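Nelitz oil spill

The Nelitz oil spill was a release of heavy fuel oil into the estuary of the river Nelitz, caused by the grounding of the coastal tanker Dremisen. The ship was carrying 1,000 tonnes of fuel oil to the power station at Drorniretti when she left the marked channel at low water and settled on a gravel bank. Two of her tanks were holed, and 600 tonnes of oil escaped over the next 4 days.

The wind was light at first and most of the oil stayed in the outer estuary. It then turned to the west and pushed the slick towards the salt marsh on the northern shore, a wintering ground for geese and wading birds. Booms were laid across the two largest creeks, but the smaller ones were left open and oil reached the upper marsh on the spring tides.

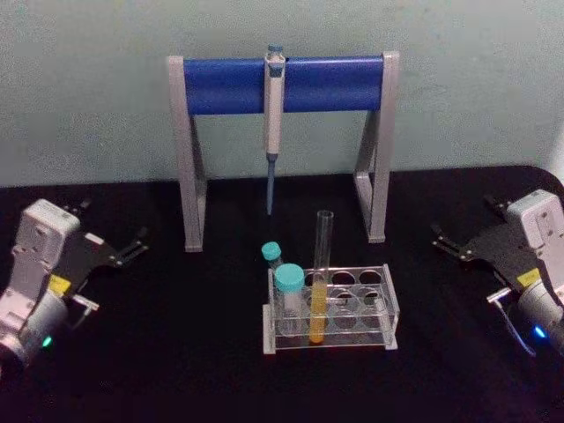

Water and sediment were sampled at 20 points between the bank and the town bridge. Oil in the water fell to normal levels within a season. The sediment was slower to recover, above all in the sheltered creeks, where a layer of tar lay under fresh mud and was opened up again by winter storms. Cockle beds on the southern shore were closed to fishing and reopened in stages, the last of them in March of the third year.

The rest of the cargo was pumped into a barge, and the Dremisen was refloated and towed to Bach for repair. An inquiry found that a channel buoy had drifted from its charted position, and that the crew had relied on it without checking their depth. The harbour authority and the ship's owners shared the cost of the clean-up.

Tankers bound for Drorniretti must now take a pilot and may only enter on a rising tide. The gravel bank, which had no name on older charts, is now marked as Dremisen Bank - local fishermen still call it the Hump. Part of the northern marsh was later made a nature reserve, with a raised path along the old sea wall.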